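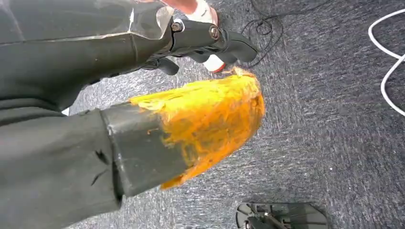

Home & Work

15 Feb 2005
By Mirjam Hubmann

When Luvis moved into her shop on the main street in Lisden, the back room was full of old paint cans and the front window had a crack in it. She signed the lease anyway. The rent was low and there was a sink.

She repairs shoes. Mostly she puts on heels and half soles, and she does stitching on bags if the leather will take it. Last year she wrote up 2879 tickets, which she keeps in shoeboxes by month. July was the slowest. "People wear sandals and they throw sandals away," she says. "I can fix a sandal strap in ten minutes, but they don't think of it."

She learned the work from a man named Sial, who ran a repair stand in the train station at Avetti. She was supposed to be there for the summer and stayed three years. For the first few months he let her do nothing but pull off old heels and clean up the edges. "I was bored and I told him so. He said fine, ruin one. So I ruined one, and he made me call the customer."

The stand is closed now. Sial sold her the finishing machine and a box of lasts when he retired, and it took two trips to get it all to Lisden. The machine is older than she is. She has replaced the belts and the motor, and she would like to replace the dust bag, but the maker stopped selling that size.

I asked what has changed in the trade. Glue, she said, and then after a minute, soles. "A lot of shoes now are one molded piece on the bottom. There is no welt and nothing to stitch to. I can glue a patch on it, and it will hold for a while. I tell people that before they pay."

She turns down work more often than she used to. Running shoes she will look at, but she won't promise anything. Ski boots she sends away. Cowboy boots she likes, and she gets some 204 pairs a year, many of them from the same families.

Her prices are written on a card by the register. Heels are the cheapest job and full resoling is the most expensive, and she has not raised either one since she opened. She knows she should. "I keep meaning to do it in January, and then it's February."

As for advice, she has a little. Bring them in before the heel is worn down to the shoe. Don't dry wet leather on a radiator. Stuff the toes with newspaper and leave them overnight, and change the paper once if they were soaked. She sells polish but says most people use too much of it.

The shop is closed for lunch from noon to one.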